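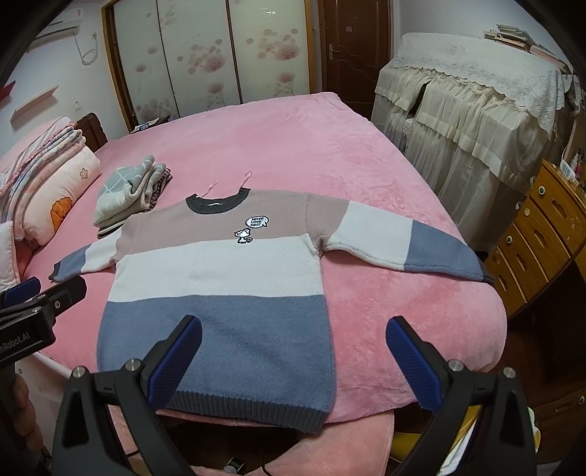 Sweater laid flat on the bed, front side up, with the two hand-held grippers at the near edge.

Course handout: Care of the Hand-Held Gripper Pair
03/08/2020
By Thaís Brito
Print this page | E-mail this page

In this unit we look after one machine only, the hand-held gripper pair. Please read before you touch the tools.

1. Pads. The blue ribbed pads do the holding. Lint from knit clothes collects between the ribs and the pad begins to slip. Brush along the ribs with a dry brush. Do not use alcohol. Change both pads of a gripper together, at the latest after 414 folds.

2. Pivot pins. Each jaw has two silver pins that you can see from above. Close the jaws slowly and feel for play. If a pin moves sideways, stop and write it in the Kirnent log.

3. Jaw check. Close on one sheet of paper. It must not slide out on either side. If it slides, the linkages are not even, and you repeat the zero setting from the Barkeo sheet.

4. Cloth check. Lay a sweater flat and take the hem with both grippers. A ribbed hem is thicker than the body, so test both places. Loops can go into the linkage, therefore keep them away from the jaws.

Homework: read the log of Mbali Mokgethi, entries 200 to 214, and mark where she should have changed the pads.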